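Stisodport Shoe Share, minutes, 6 July 2022
Present: Dorothy Crabtree (chair), Bethel Shiferaw, Hawi Lemma, Hazem Helmy (notes). Sorry to miss us: Mebrat Berhe.

Dorothy thanked everyone for coming out in the heat, and Bethel for the lovely plum cake. 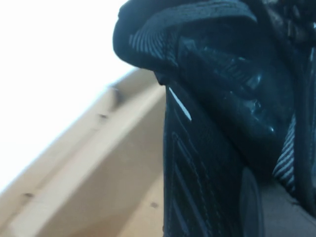
Sorting took up most of our evening, happily so. Hawi would like knit shoes, such as the dark navy sneaker with the ribbed side, kept apart from the leather ones, and after a good long chat we all agreed.

Packing: Bethel asked that we stay with plain open cardboard boxes for now, and Hazem will see whether Birhane can spare us more.
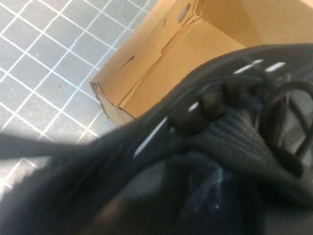 Money: $600 in hand. Dorothy will write Galleo a warm thank-you for their gift in February.

Next meeting at 7, at Dorothy's. Hawi is bringing the lemonade.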